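과자 상자 앞면은 얼마나 믿을 만한가

포장 이야기를 모아 두는 갤러리 페이지다. 과자 맛은 거의 다루지 않는다. 나는 상자를 사는 사람이고, 상자에 속아 본 적이 많은 사람이고, 그래서 상자를 좀 삐딱하게 본다. 이번 글감은 빨간 체크무늬 초코칩 쿠키 상자다.

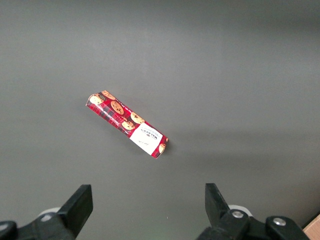 체크무늬 포장을 두고 사람들이 늘 하는 말이 있다. 클래식하다, 버터 향이 날 것 같다, 선물용으로 좋다. 나는 이 말들이 전부 무늬에서 나온다고 생각한다. 밀가루와 설탕과 버터의 비율은 무늬가 정해 주지 않는다. 그런데도 매대 앞에 서면 민무늬 상자보다 체크무늬 상자에 손이 먼저 간다. 나도 그런다. 알면서 그러니까 더 기분이 나쁘다.

작년 11월에 동네 수입 과자 가게 Birhane에서 체크무늬 상자만 골라 사 본 적이 있다. 영수증에는 세 상자가 찍혔다. 맛은 하나가 괜찮았고 나머지는 그저 그랬다. 버터 함량이 제일 높았던 것은 하필 제일 안 예쁜 상자였다. 표본이 적다는 건 안다. 그래도 "전통의 맛"이라는 문구보다는 내 영수증을 믿겠다.

아래부터는 이 상자를 놓고 적은 짧은 메모들이다.

빨강에 대하여
바탕이 빨강이고 그 위로 진홍과 적갈색, 검은 줄이 지나간다. 연말 분위기를 노린 색이라는 말을 자주 듣는데, 5월에도 팔리는 걸 보면 계절 한정이라는 느낌은 구매자 쪽에서 알아서 만들어 내는 모양이다. 빨간 포장이 식욕을 돋운다는 이야기도 흔하다. 출처를 물으면 대개 어디서 읽었다고만 한다.

쿠키 그림에 대하여
상자에 그려진 쿠키는 하나같이 노릇하고 칩이 또렷하다. 실물이 이 정도로 고르게 구워져 나오는 경우를 나는 별로 못 봤다. 포장 그림은 연출된 이미지라고 작게 적어 두는 제품이 많고, 그 글씨는 대체로 쿠키 그림 속 초코칩보다 작다. 그림을 보고 칩 개수를 기대하는 건 그만두는 편이 낫다.

겹쳐 놓은 쿠키
그림 속 쿠키 두 장이 서로 살짝 포개져 있다. 넉넉해 보이라고 쓰는 수법이다. 어떤 건 상자 모서리를 타고 넘어가게 찍어 놓았는데, 이렇게 하면 안쪽에도 쿠키가 계속 이어질 것 같은 기분이 든다. 물론 기분일 뿐이고, 안에 무엇이 얼마나 들었는지는 중량 표시가 말해 준다.

길쭉한 상자
좁고 긴 상자는 서랍에 잘 들어간다. 장점은 그 정도다. 이런 모양의 상자에서 내가 제일 싫어하는 건 안쪽 트레이다. 양 끝에 빈 공간을 남겨 두는 제품을 여러 번 만났다. 포장 잡담 게시판 Pivisix에 이 이야기를 올렸더니 답글이 143개 달렸고, 절반쯤은 충격 완화용이라고 했다. 부서진 쿠키가 나온 상자에도 빈 공간은 있었다. 그래서 그 설명은 반만 믿는다.

흰 라벨 칸
체크무늬를 끊고 들어온 흰 사각형이 있다. 무늬만 즐기는 사람에게는 거슬리겠지만 나는 어느 상자든 이런 칸부터 읽는다. 원재료 순서를 보고, 설탕이 앞쪽에 있는지 보고, 초콜릿이라고 쓰는지 준초콜릿이라고 쓰는지 본다. 라벨이 붙은 자리에는 디자인하는 사람과 규정 챙기는 사람이 싸운 흔적이 남는다. 대개 규정이 이긴다. 다행한 일이다.

옆으로 눕혀 보기
세워 진열된 상자는 앞면만 보인다. 집에 오면 눕혀 놓고 돌려 가며 보는 게 좋다. 값을 치른 뒤에야 뒷면을 제대로 읽게 된다는 점은 늘 분하다. 가게에서 돌려 보면 되지 않느냐고들 하는데, 금요일 저녁 마트에서 그걸 하고 있으면 뒤에 카트가 밀린다.

회색 바닥
배경이 무광 회색이면 빨강이 덜 들떠 보인다. 매장의 노란 조명 아래에서 본 상자와는 인상이 꽤 다르다. 온라인에서 포장 색을 보고 사는 분들은 이 차이를 감안하시길. 특히 선물용으로 색을 맞춰 사려는 분들.

체크무늬의 국적
이 무늬를 보면 다들 스코틀랜드를 떠올린다. 줄무늬가 그렇다고 해서 과자까지 거기서 왔다는 뜻은 아니다. 제조국은 라벨에 적힌 나라이고, 무늬는 아무 나라나 가져다 쓸 수 있다. 예전에 산 Caston이라는 과자는 체크무늬에 고성 그림까지 넣었는데, 뒤집어 보니 공장이 우리 집에서 차로 두 시간 거리였다. 맛은 나쁘지 않았다. 그래도 고성은 빼는 게 맞았다고 본다.

상자 재활용
다 먹은 상자를 연필꽂이나 영수증 통으로 쓰라는 글이 많다. 해 봤다. 길고 좁은 종이 상자는 세우면 넘어지고 눕히면 뚜껑이 들뜬다. 자투리 리본을 넣어 두는 용도로는 그럭저럭 버텼다. 포장이 예뻐서 못 버리겠다는 분께는 앞면만 잘라 책갈피로 쓰시라고 권한다.

선물 세트 이야기
Mulier라는 선물 포장 가게에서 체크무늬 과자 상자에 리본을 하나 둘러 파는 것을 봤다. 낱개로 살 때와 값 차이가 꽤 났다. 리본은 얇았고 카드는 따로였다. 받는 사람이 좋아하면 그만이라는 의견도 이해는 한다. 나라면 리본 값으로 한 상자를 더 산다.

이 갤러리에 올린 포장 메모가 이제 382건이다. 그중 앞면만 보고 산 것을 후회하지 않은 경우가 얼마나 되는지는 따로 정리하는 중인데, 지금까지의 분위기로는 썩 좋은 결과가 나올 것 같지 않다. 체크무늬 상자를 사서 정말 만족한 분이 있다면 제품 이름과 원재료 표시를 같이 적어 보내 주시면 좋겠다. 앞면 사진만 보내시는 분들이 계신데, 그건 나도 이미 많이 봤다.

2025년 5월 25일 일요일 올림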